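Chapter 3
When Students Look After One Another

Most of us can remember a classmate who noticed. Maybe you had come back after a long absence, or a bad week at home, and someone slid over on the bench and asked how you were doing - and then stayed to hear the answer. This chapter is about what happens when a school tries to make room for more of those moments, and about the students who so often get there before the adults do.

We begin in Bomdale, a town with a single high school of 390 students. One August, before classes had even started, a junior named Golnar Akbari asked her counselor, Jaime Pinheiro, for the use of a room at lunchtime. She wanted a place where anyone could sit down and talk, or sit down and not talk, without having to sign up first. 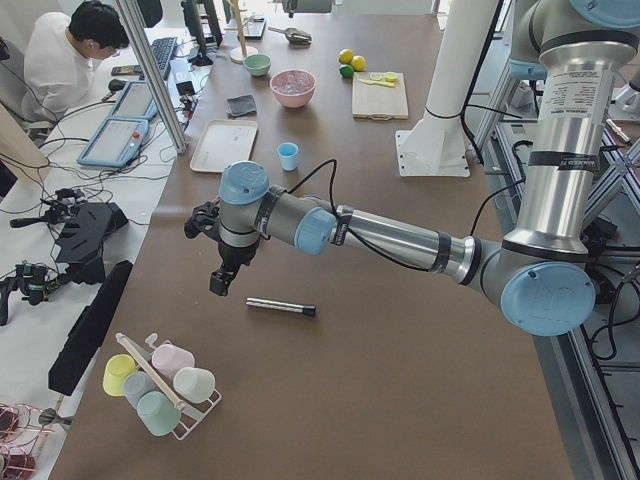

Mr. Pinheiro said yes, though he had a good many questions, and you will probably have the same ones. Who should be trained to listen? What must be passed along to an adult, and what can stay between friends? How do you reach the student who would never walk through that door?

We will take these up slowly, coming back to Bomdale as we go. Before you read on, spend a few minutes writing about a time when a person your own age helped you through something hard. Keep the page handy, as you will need it again in Section 3.2.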